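3 October 2018
Xiaoyan Lu

Guitar bench, Torora job. Classical, cedar top, belongs to the player for the November concert at Etetbridge. Complaint is a buzz on the fourth string from the fifth fret up, and a dull first string.

Took the strings off and checked the neck with the straightedge. Relief is fine. Frets 6 and 7 are a little proud on the bass side. Leveled those two only, 300 paper on the short block, then 500, then crowned and went over them with 3000. Tape residue on the fingerboard came off with naphtha.

Saddle is the bigger problem. Someone has shimmed it with a strip of card, which had gone soft under the first string. Pulled the card and cut a new bone blank from the Haworth box. Left it a bit tall for now. The slot floor isn't flat either, so I cleaned it up with the small chisel before fitting. 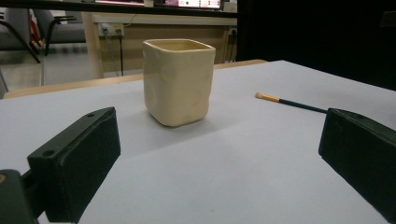

Haworth thinks the buzz was never the frets and that I should have put fresh strings on before touching anything. Fair point, the old set was badly worn over the frets. Will try that order next time. I still think fret 7 was high, the rocker clicked on it both ways.

Strung up with normal tension, tuned to pitch, left it on the stand. Fourth string clean up to the tenth fret. First string louder but still short on the high notes, could be the top and not the saddle. Did not look inside for loose braces, mirror is at the Zirier shop. Need it back before I close this one.

To do:
- take saddle down after it settles
- check the tuner on the third string, slips when turned down
- write up ticket 3607, fret work and saddle as separate lines
- ask the player if they want the old saddle back

Zirier Instrument Repair, bench notes. Contact the shop | © 2018 Zirier | Back to top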